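# Jondar kitchen switches to cucumbers and peppers as box scheme grows

The community kitchen in Jondar has changed its weekly vegetable box after a run of early deliveries from growers near Vadia.
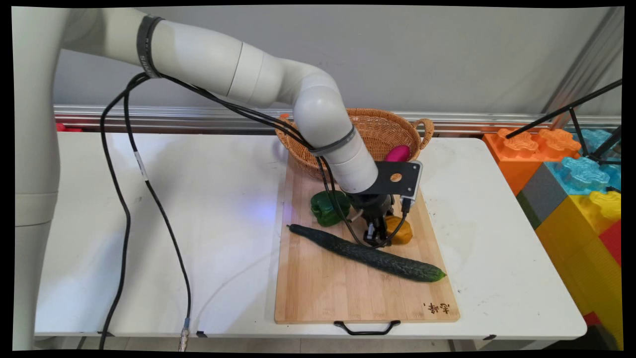 ## What is in the box

From this week each household on the list will get cucumbers and green peppers in place of the stored cabbage and beetroot sent out over the winter. Onions, carrots and potatoes stay as they were. A printed sheet with two cold recipes goes in with the vegetables, one for a chopped salad with dill and one for a cucumber and yoghurt soup.

The kitchen sent out 482 boxes in April and has 504 households signed up for the coming month. It says it can manage up to 800 with the tables and cold storage it has now, but would need a second van to go beyond that.

The cucumbers are the ridged outdoor kind, with a bumpy skin that is darker than that of the smooth ones sold in most shops. The recipe sheet suggests leaving the skin on for salads and peeling it for the soup. Anyone who finds the ends bitter is advised to cut off a little more at the stem.

## Collection and delivery

Boxes can be picked up from the side door of the kitchen between 10am and 1pm. Homes in Stasiv and the villages along the river road will have theirs left at the gate, as before. The driver will ring the bell once and move on to the next address.

Empty boxes should be folded flat and handed back at the next collection. The kitchen lost 50 of them last month and has asked people to look in sheds and hallways. Glass jars are also wanted, with lids if possible, for pickling later in the summer.

## Cutting boards wanted

The kitchen is also asking for spare cutting boards in good condition. Bamboo ones are welcome – they are light enough to carry between tables and easy to scrub. Boards with deep cuts or splits cannot be used. They can be left at the side door during collection hours or at the Netik hardware shop on the square, which has put a crate by the till.

New households can join the list by telephone or by filling in a form at the shop. Forms handed in by May 17, 2020 will count towards the next round of boxes. Later ones will be held over to the round after that. The price is unchanged, and families already on the list do not need to sign up again.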